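Opening Up a Desktop: Refurbishing Office Computers for Reuse
Project report by Zhuoran Hou
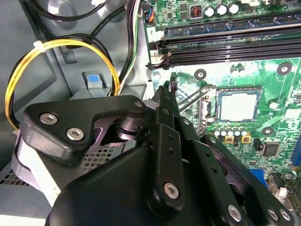 Our group took on the project after the Susholm tenants' association asked the school for computers its members could use for job applications and homework. The local office of Pulside was clearing out old desktops and let us have 11 of them. The budget for parts was 400 dollars. Our task was to find out what worked, replace what we could afford to replace, and hand over machines that a person could plug in and use.

1. Method

Each computer got a number on masking tape and a page in the project notebook. We started every machine once before opening it and wrote down what happened, including any beeps. Then we unplugged it, held the power button for a few seconds, and took off the side panel. Everyone working inside a case wore a wrist strap clipped to bare metal.

We cleaned first and tested second. Dust was heaviest on the power supply grilles and under the processor coolers. We used a soft brush and short bursts of canned air – with a pencil held in the fan blades so they would not spin.

2. Processor and cooler

The thermal paste took the most time. On most machines it had dried to a gray crust, and on number 4 the cooler would not come loose until we ran the computer for a few minutes to warm it up. We wiped the heat spreader with isopropyl alcohol and coffee filters until the filter came away clean.

We wanted to check under each processor as well, which meant releasing the retention lever at the side of the socket. The lever is under tension and it needs to be pushed down and slightly outward before it lifts. We practiced this on a dead board first. No one was allowed to touch the contacts, and the processor went back in with the corner mark lined up.

3. Memory

We took out all the memory modules and tested them one at a time in the same slot. Doing it this way is slow, but it separates a bad module from a bad slot. Two modules failed. On number 7 the modules were fine and the slot was faulty, so we left that slot empty and wrote a note on the inside of the panel.

The latches at the ends of the slots have to be fully open before a module goes in. We lost most of an afternoon to one computer that would not start, and the cause was a module that had not clicked down on one side.

4. Capacitors

We looked over every board for capacitors with raised tops or brown residue around the base. Number 9 had both near the processor socket. Mr. Vukčević, our shop teacher, thought it could be repaired, but none of us had soldered a board with that many layers – we used it for parts instead.

5. Costs

Replacement drives cost 135 dollars in total, bought used from Lorisska. Thermal paste, alcohol, canned air and coin batteries for the clocks came to 66 dollars. The rest of the budget was not spent and will stay with the project until June for repairs.

6. Results

Eight computers passed a full overnight test and were delivered to Susholm on May 6, 2023. Number 9 and one other were taken apart for parts. The last one still shuts off after a while under load. We suspect the power supply but have not had a spare of the right size to try.

If another group continues the work, they should label the front panel cables before pulling them. We did not do this on the first two machines and had to look up the pin layout for both.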